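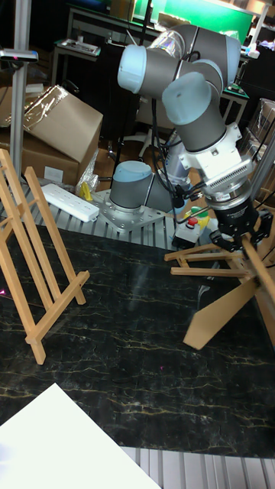 The arm at Prarnow's workshop with one of the wooden easels.

Prarnow opened the doors of its robot workshop on 2024-02-29, and 35 people came through to see what the team has been up to. Going by the crowd at the rail, the easels were the hit of the day!

The job sounds easy enough. A robot arm has to deal with small wooden easels and the framed pictures that go on them, all on a shiny black marble-patterned table. Anyone who has ever fought with a folding easel will know how the legs like to go their own way, and a gripper with two fingers has a lot less to work with than we do.

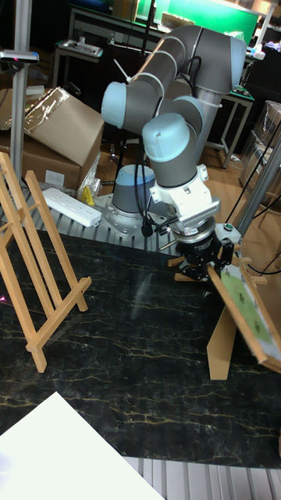

Nerea Robles, who runs the project, took questions for most of the afternoon and never seemed to tire of them. "People ask why we don't start with something simpler," she said. "But an easel is a great teacher. It's light, it folds, it tips over if you look at it wrong." Her group has logged 2108 practice runs since September (she had the number ready before the question was finished), and every one of them goes into the notes, good or bad.

Visitors could stand close enough to hear the joints working, and the younger ones wanted to know how hard the fingers squeeze. Robles let them try a spare pair on their own thumbs - gently, and with a lot of giggling. 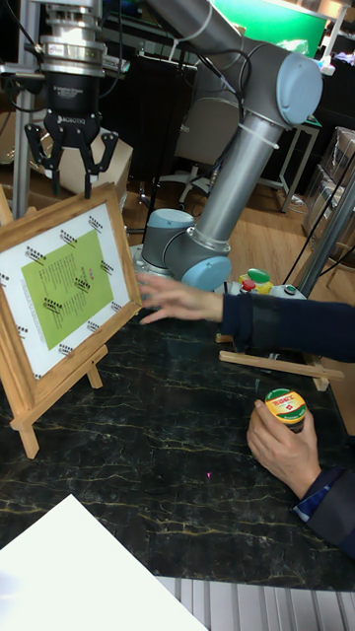
Shih-chieh Chu looks after the part of the work where people and the arm share a table. He likes to have plenty of small everyday things within reach, and he talked happily about how much harder a table gets once there are hands over it too. He also fielded a long and lively debate from two retired sign painters about the right angle for an easel.
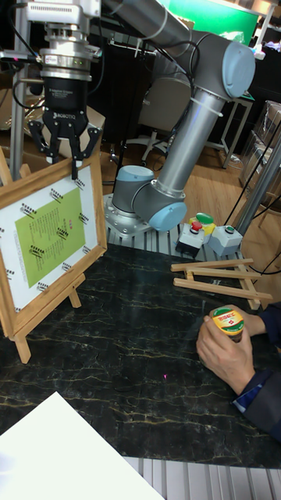

Framed picture on its easel, and a green-lidded jar in hand across the table.

The next open day is planned for September, with room for more visitors in each group. Sign-up will be at the Prarnow front desk.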